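Comparing two grippers in simulation before you spend money on either

I've been putting this off for months, and then Wojciech Cieślak asked me how I picked the fingers for my last build and I had no good answer. (I picked them because they looked cool. Don't do that.) So I went back and did it properly, and wrote down the steps so you can follow along with whatever you've got.

What you need: a simulator that can handle contact between odd shapes, a two-arm setup you can drive, and models of the grippers you want to try. I'm using Erkus for the sim and a controller called Lovness on top of it. The grippers are the Eltel bracket and the Araújo parallel jaw. If you use something else the menu names will be different but the order of things should hold up fine.

Step 1. Pick objects that are annoying

Everybody tests with cubes. Cubes are great for checking that your fingers close and pretty useless after that! I went with shoes. A shoe is stiff at the heel, floppy up top, heavier at one end than you expect, and there's no flat pair of sides to grab unless you go looking for one. Use two different kinds, say a leather slip-on and a laced sneaker, and you've got two quite different problems with the same job description: pick it up, carry it, put it away.

Step 2. Set the finger command range before anything else

My controller takes a value from 0 to 255 for each gripper, where 0 is wide open and 255 is fully closed. Check which way yours goes. I lost an entire evening to a model that had it backwards, so every time I told it to grab, it opened up as wide as it could and I blamed the friction settings. Type in 0, look at the fingers, type in 255, look again. Do it for both arms, even if they're meant to be identical.

Step 3. Turn the force down

The default force limit in my setup is 100 percent, and at that level nearly anything will hold onto a shoe. You learn nothing. Start low and come up in small steps until the grip holds, and write that number down for each gripper and each shoe. The one that holds at the lower setting has more to spare, and you'll want that when you move to real hardware and the rubber is a bit dusty.

Step 4. Choose one place to grab and stick with it

I grab by the heel. You get a short, fairly firm bit to close on, and the toe is left free to point wherever the shelf needs it. The bad part is that all the weight hangs out in front, so the shoe wants to rotate in the fingers as soon as you speed up. That's a feature for testing, really, since it shows up weak grips fast.
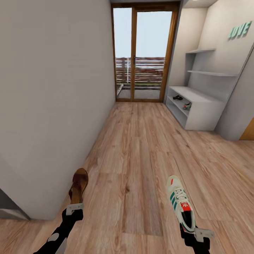
Once you have your grab point, save it as an offset from the shoe and not as a spot in the room. I keep a little text file with one line per object. When I swap the gripper I only change the finger depth and leave the rest alone, otherwise I'm comparing my own fiddling and not the hardware.

Step 5. Run both arms together

It's tempting to test one arm at a time, and you should for the first run or so. But then run the pair. A hallway is a good place for this as there isn't much elbow room, and a gripper that's fine alone can be a real pain when its bracket is wide enough to bump the other wrist. Lovness lets me set a minimum gap between the arms; I leave mine at 4 inches. Tighter than that and they spend all their time politely waiting for each other.

Step 6. Test the letting go

I skipped this the first time around, whoops. Set the shoe on the shelf, open slowly, then back out in a straight line along the fingers. Watch for the heel catching on the way out. If it drags, try opening only as far as you need and lifting a touch before you pull back. Low shelves are the hardest, so save a run for those.

Step 7. Compare

Keep it simple. For each gripper I note the lowest force that held, whether the shoe turned in the fingers, and whether the release was clean. For my money the Eltel is the better carrier and the Araújo is the better releaser, and I'm going with the Eltel because my shelves are open at the front and I can live with a slower exit. If yours are deep cubbies you may well land on the other one.

One last thing: save your settings under a new name before you touch the friction values. I have 2 files called "final" and I couldn't tell you which of them I used.

Next up is the wrist camera, once I get the lighting to behave. If you try this with boots, please write and tell me how it went!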